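Londa Packing Project
Progress report to the Fenthorpe Fund, second period
Prepared by Naa Ofori, Wednesday, March 30, 2022

Where we are

The fund asked for a short report on equipment, spending and what we would like to buy next. The short version is that we have one arm, it works most days, and we would like some money for the parts that touch things. The long version follows, as the grant letter requires one.

Londa is still what we said it was in the application: a bench-sized packing cell for small garden suppliers, the sort of business that sends out mixed boxes of plant food, seed and compost and does all of it by hand at a kitchen-height table. The arm is paid for. The bench is paid for. The question for this period was which gripper, which camera mount and how many spares, and we said we would not order any of them until we had tried the cheap versions on real stock.

Equipment bought since the last report

The list is shorter than planned. Two suppliers gave delivery dates that they then treated as a sort of mood.

Arm controller upgrade from Belletti. Arrived, fitted, running. The manual came in a language that Kęstutis Raudsepp can read and the rest of us can't, so he is now the person who knows about the controller.

Cable chain and brackets. Arrived. One bracket was the wrong hand and has gone back.

Second set of gripper fingers. Ordered from Appiah, promised for April. We have stopped ringing them weekly and now ring them fortnightly, with no change in the outcome.

Wrist camera cover. Not bought. The quote was more than the camera.

Spending

We have 2,893 pounds left on the equipment line. Nothing has been moved between lines. Essam Berrada has asked me to say that he would like to move some travel money into equipment, given how little travelling we have done, and that he is aware this needs a letter. The letter is attached separately and is politer than his first draft.

The one overspend is on consumables, where we went over by 26 pounds. Most of that is fertiliser. We had budgeted for empty packaging, which turned out to be harder to get hold of than full packaging, and the manufacturers we wrote to either didn't answer or offered us a pallet. We bought stock in the shop like everybody else. The plants in the corridor are doing very well.

What the trials have told us

Sumaiya Howlader has run 80 picks on each packaging type. She keeps the log, sets the order of the trials and decides what counts as a drop, after an early week in which three of us were each using our own definition.

Cartons are easy and we propose to spend nothing further on them. The present fingers hold a carton squarely, and when they fail it is because someone has put the carton in the wrong place. That someone has been spoken to and is writing this report.

Rigid tubs are nearly as good. They would be better with a softer pad on the fingertip, and pads are cheap. We have put them in the plan below.

Pouches are where the money ought to go. They bend, they shine under the lights, and two of them side by side can look to the camera like one large badly folded pouch. The printing doesn't help as much as we had hoped. Kwadwo Kwofie wanted to use the barcode as the landmark for finding the pack, and on a flat pouch that is a fine idea. On a crumpled one the code can be up one side, on a slope or underneath. He has gone back to using the large blocks of colour, which survive creasing better, and his results have improved enough that he has stopped bringing up the barcode at meetings.

The box matters as well. We moved from a tray to an unfinished pine box with a partition, as closer to what a small supplier would have on the bench. It is a better test and a slower one. Fingers that do well in the open have much less room to come in beside a wall, and any approach that relies on nudging the pack straight ends with the pack folded against the side. We would sooner learn that before the purchase than after it.

What we propose to buy next

In order of need, so that the fund can draw a line wherever it likes:

1. Fingertip pads, several grades. Small money. We would order all the grades at once and keep the ones that last. Sumaiya has a trial sheet ready for them.

2. A spare set of fingers to match the Appiah order. If the first set ever arrives we will want to be able to break one without stopping for a month.

3. A narrower gripper for pouches lying in a box. This is the main item. The pouches we work with overlap, curl at the edges and lie over one another at whatever angle they please, and the pair of fingers has to go down among them without picking up a neighbour. Kęstutis has two quotes and is waiting for a third. We would like to hire one of the candidates for a fortnight before committing, and have asked both firms. One said yes at once, which has made us slightly suspicious of it.

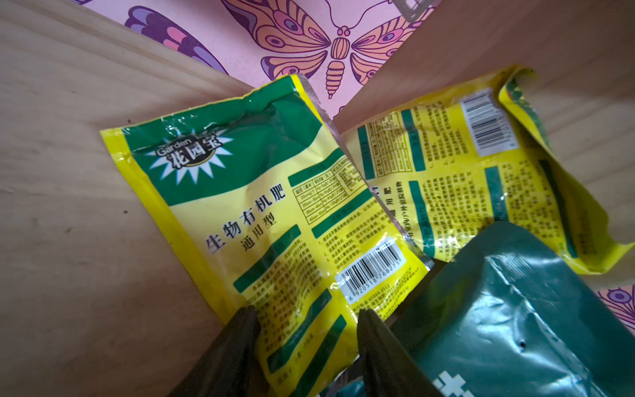
4. Diffuse lighting for the bench. Glossy packs throw back pale streaks that the camera takes rather seriously. Two panels and a stand would do. We tried a bedsheet, with results that were good enough to justify the request and not good enough to withdraw it.

5. A suction cup kit, to be decided later. Everyone who visits asks why we don't use suction. The reply is that we may, for the flatter packs, but a wrinkled surface leaks and we don't want to buy a pump in order to prove it. If the hire of the narrow gripper goes badly we will come back to this item with a proper costing.

Items 1 and 2 can be met from what is left on the equipment line. Item 3 can be met only if Essam's letter is approved. Items 4 and 5 can wait for the next period, though we would be glad not to return the bedsheet to its owner in its present state.

Risks and dates

Delivery remains the main risk, and the only control we have over it is to order early. We would need a decision on the travel transfer by the end of April to keep the gripper hire where it is in the timetable. If it comes later the trials on mixed boxes slip by the same amount, and we will fill the time with tubs.

Kwadwo will send the updated cost sheet once the third quote is in. Questions about the trial log should go to Sumaiya, and questions about the controller to Kęstutis, who has the manual.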